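Swai Metal Bottle with White Screw Cap

I've sold a lot of bottles through my little shop in Kirnness, and this is the one I keep by my own kettle. It's silver all over with a ridged white cap, so you get a decent grip when you're twisting it off with cold hands (mine always are!). I first ordered a box of 20 last May and kept two back for the house. 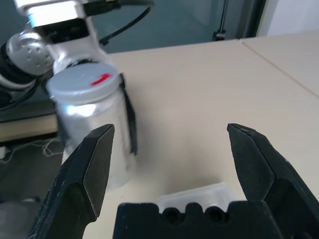 Cleaning is easy enough. Warm water, a drop of washing-up liquid, a bottle brush if you've had squash in it, then leave the cap off overnight. Please don't put it in the dishwasher – Josphat Mugo, who packs our orders, did his twice and the shine went patchy. The cap unscrews completely, so keep hold of it on the train.

I do get asked about spare caps. Yes, we have them, and they fit the older Flirasa bottles too, which pleased me no end because I've lost three of those.

Orders go out from Isovgate within two working days. If you want some 50 or more for a club or a school, drop me a line first and I'll work out the postage with you.

Beatrice Mabula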